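Tabletop pool

Tabletop pool, also called miniature pool or, in older catalogs, parlor pool, is a scaled-down form of pocket billiards played on a small table that is itself set on top of another piece of furniture. It keeps the cloth, the rails, the pockets and the cue of the full-size game, and it has been a friendly fixture of family rooms, dormitories and rainy vacations for as long as most players can remember.

Design of the table

A tabletop pool table is basically a shallow box with a playing bed stretched over it. The bed is covered in felt, usually green in keeping with the big tables, and the rails around it are often finished in wood or in a wood-grain pattern, which does a good deal to make a small thing look handsome. The pockets are simple cups of dark plastic in most of the cheaper sets, while the Lamptey tables, long a favorite with collectors, had little knotted nets that had to be mended every so often with sewing thread. Many tables have a hand-hold cut into the side panel, a rounded opening that makes it much easier to carry the table back to the closet after supper.

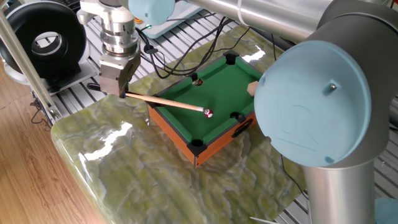
Cues and balls

The cues are short, light and a bit thicker in proportion than a real cue, and they commonly come in pairs. A pale wooden shaft with a white ferrule is the traditional look. Balls follow the same colors as the full-size game, solids and stripes, with the numbers printed small. Because the balls weigh so little, a stroke that would barely move a regulation ball can send a miniature one right over the rail and under the sofa, and so experienced players shorten the bridge and let the cue do very little work. 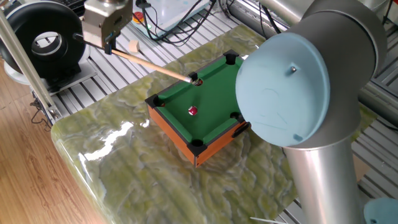
Chalk is included with most sets all the same, and children in particular are very fond of using it. The writer Maysoun Harb, whose booklet Small Felt, Small Cues is still passed around among hobbyists, thought that it made some difference on straight shots and hardly any on spin, and she recommended a light brushing of the cloth at the end of an evening to get the dust out.

Placing and leveling

Where the table stands matters a great deal more than newcomers expect. A bed that leans even slightly will draw every slow ball toward the same corner, and the usual remedy is a folded card under one foot, tried and tried again until a ball will sit still in the middle.
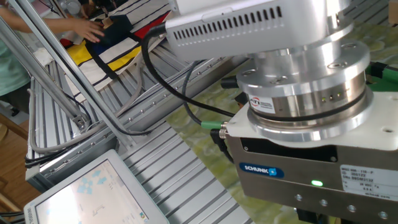 Players differ over the best thing to put underneath. A dining table is the common choice, with a cloth spread first to protect the finish. A polished stone slab is heavy and steady, though small rubber feet may creep on it during a lively game. Workshop players sometimes have a bench of aluminum profile, with long parallel grooves along the top, and on a surface like that it is worth turning the table a little so that no foot comes down over a channel. Mārtiņš Luik of the Lutside club kept a square of cork for this purpose and lent it out freely.

Variants

The best-known local game is Holtetti, played with 4 balls by 2 players, in which each shot must touch a rail before it touches a ball. A longer version called Kela is played to 21 points and can easily fill a whole evening. The Lutside club holds a Holtetti meeting every April, and its table of results lists 34 regular players.

Page last revised 2018-02-03.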